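Home garage tips: getting an older car clean, tidy and ready to sell

I love selling a car almost as much as buying one, and most of the fun for me is in the week before the advert goes up. A good clean and a sort-out of the small stuff makes an old car feel loved again (I very nearly kept the last one after doing all this!). None of it needs a proper workshop. A driveway, a tap and a dry afternoon will do.

Start with the inside

Take everything out. Mats, parcel shelf, the boot liner, the coins in the ashtray, the lot. Push the front seats right forward and then right back, and hoover the runners both times. A stiff paintbrush held next to the nozzle lifts grit out of the seams far better than the nozzle on its own.

For cloth seats I use warm water with a small squirt of washing-up liquid, whisked until there's plenty of foam. Use the foam only and leave the water in the bucket. Dab it on with a sponge, work in small circles, then wipe off with a clean damp cloth. Leave the doors open until the seats feel properly dry to the back of your hand.

Dog hair! Put on a rubber glove, dampen it and drag it across the carpet in one direction. It rolls up into fat little sausages you can pick straight off. Very satisfying.

Smells are mostly in the carpet and the cabin filter. Change the filter, sprinkle bicarbonate of soda on the carpet, leave it overnight and hoover it up in the morning. Hanging air fresheners make buyers wonder what you're hiding, so take them down.

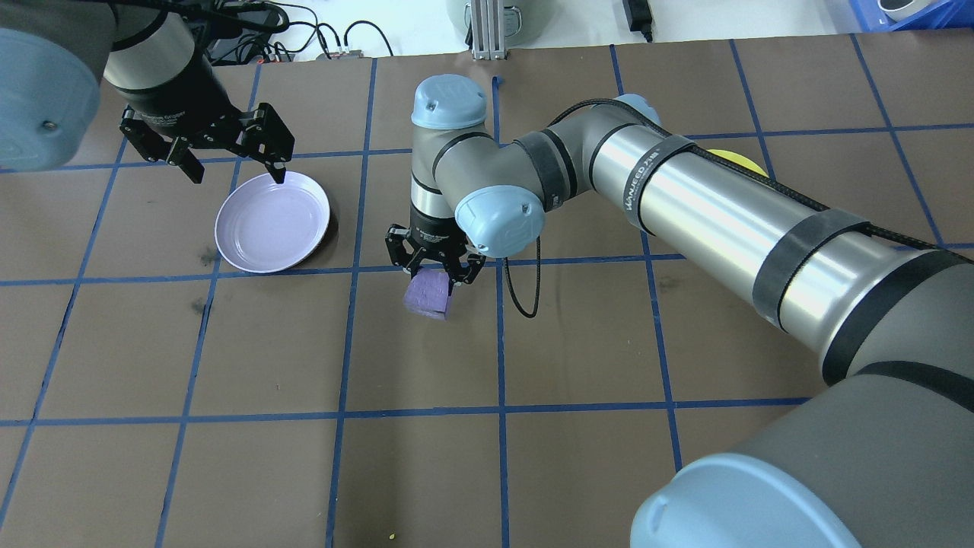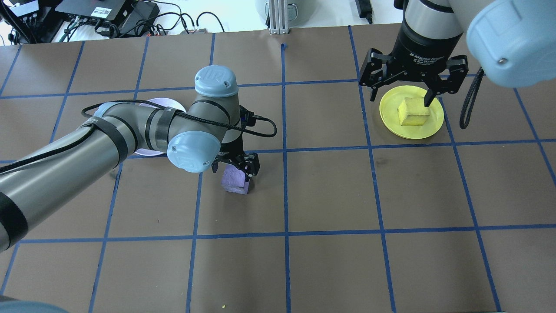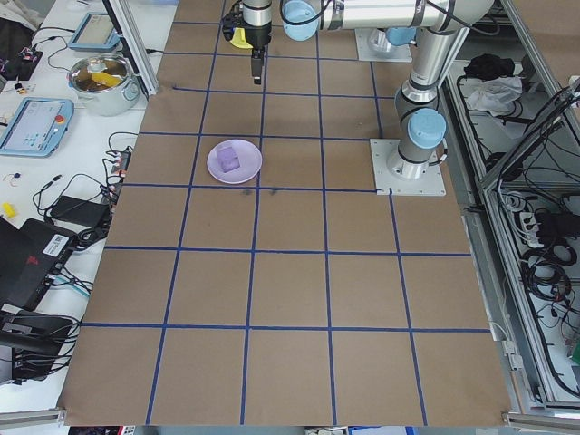
Tistton, May 6, 2024

Now the outside

Two buckets, please. One with car shampoo, one with plain water for rinsing the mitt. Wash from the roof down and leave the wheels and sills until the end, with a different sponge that never goes near the paint again. Mine has a corner snipped off so I can't mix them up.

Dried-on flies come away if you lay a wet cloth over them and have a cup of tea. Tree sap wants a bit of white spirit on a soft rag, tested somewhere out of sight first, and rinsed off well afterwards.

If the headlamps have gone cloudy, try a plastic polish before you think of sanding. If you do have to sand, mask the paint all the way round with two layers of tape, keep everything wet, and finish with 2000 grit paper. The lens will look dull and milky at this stage. Don't panic, the polish brings it back! Put a UV sealant on afterwards or it will all be cloudy again by December.

Small jobs that are worth doing

Squeaky door: a drop of oil on the hinge pins, open and shut it a few times, wipe off the extra.

Faded black trim: a trim restorer on a folded cloth, two thin coats. Washing-up liquid on the paint strips the wax, so keep it for the seats.

Sticky window: silicone spray down the rubber channels. Run the window up and down and wipe the glass.

Missing wheel cap: look for a used one before paying for new. Pejman Bahrami found me a matching set of four in his shed and wouldn't take more than a packet of biscuits for them.

Blown bulbs: walk round with the lights on while somebody presses the brake pedal. Don't forget the number plate lamp.

The paperwork folder

Get a cheap ring binder and put everything in date order, newest on top. Service book, MOT certificates, receipts for tyres, even the scrappy ones. I had 14 years of bits of paper for my old estate and the chap who bought it sat on the wall and read every single one.

Write the date and the mileage on the back of each receipt in pencil if the print has started to fade.

A reader's tip

Danica Slanina wrote in to say she rubs beeswax polish into leather seats with an old sock over her hand, leaves it for 120 minutes and buffs it with the other sock. I tried it on my steering wheel cover and it came up beautifully. Go easy near the stitching, and never put it on the pedals or the wheel rim itself.

Next time: roof bars, and how to get them off when the bolts have seized.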